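Robotics Club: the teardown project

Spring term update, March 29, 2019

The senior group of the Vanwood Robotics Club has moved on from the block-sorting work it did before Christmas. The new project is taking apart old desktop computers, and it will run until the open evening in May.

The idea came from the recycling side of the college. When the Bendar building changed over its office machines last summer, 30 desktops were put into storage with nowhere to go. The club asked for them and was given the lot, on the condition that anything worth keeping is sorted and handed back. Drives go to the IT office for wiping, metal goes in one crate, boards in another, and plastic parts in a third.

Members started by stripping three machines by hand with screwdrivers and writing down each step. This took two sessions and produced a list of 19 separate actions, from taking off the side cover to lifting out the last bracket. The list was then split into jobs the arm might manage and jobs that will stay with people for now. Long screws, stiff power plugs and anything near a sharp edge are on the second list.

The first job given to the arm was the blue plastic inside the case. It stands clear of most of the cables and the colour is easy to find against the metal and the green board.
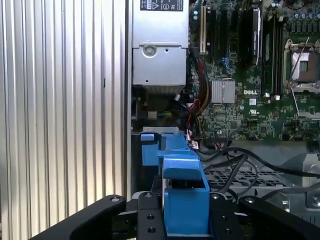 The gripper at the blue plastic part, with the motherboard behind.

Getting into position is the slow part. The space between the side of the case and the wiring is narrow, and the gripper has to go in at an angle with its fingers open wide enough for the part but not so wide that they catch on anything. The group keeps a sheet of starting positions, and each pair adds to it at the end of the session. A position that suits one case does not always suit the next, even when the two are the same model, as the cables are never folded the same way twice.

The control program is called Billell. It was begun by last year's group and rewritten in the autumn. At present an operator moves the arm in small steps and Billell records them, so that a good attempt can be played back later. Each pair does 30 attempts on a job before handing over. An attempt counts only if the part is held and lifted out without a cable being pulled. If a cable catches, the operator stops, backs off and marks the attempt as failed. Please mark these properly. Several sheets in February had blanks in the last column and could not be used.

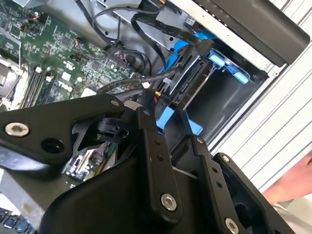
Hard drives are next on the list and have proved harder than expected. Two cables have to come off before a drive can be moved, and the plugs are small and close together. For now a member takes the cables off by hand and the arm does the lifting. One pair has been trying rubber pads on the fingertips. These helped with grip on the smooth sides but made the fingers thicker, and there is not much room to spare. Thinner pads will be cut after the holiday.

The group has also agreed some house rules for the bench. The machine being worked on must have been unplugged since the day before. Hands stay out of the case while the arm is moving, and whoever is next to the stop button does no other job. Screws go in the lidded tub, and the tub goes back on the shelf.

The Hosoda Cup entry form has been sent in. Teams have 30 minutes on the day to show a working task and answer questions from the judges. The club plans to show the blue part coming out, followed by the drive if it is reliable enough by then. A final choice will be made at the first meeting of the summer term.

New members are welcome in the senior group and do not need to have used the arm before. There is plenty of work on the record sheets and the sorting crates for anyone who would like to start there. Sessions are after lessons in the ground floor workshop, and safety glasses are in the drawer by the door.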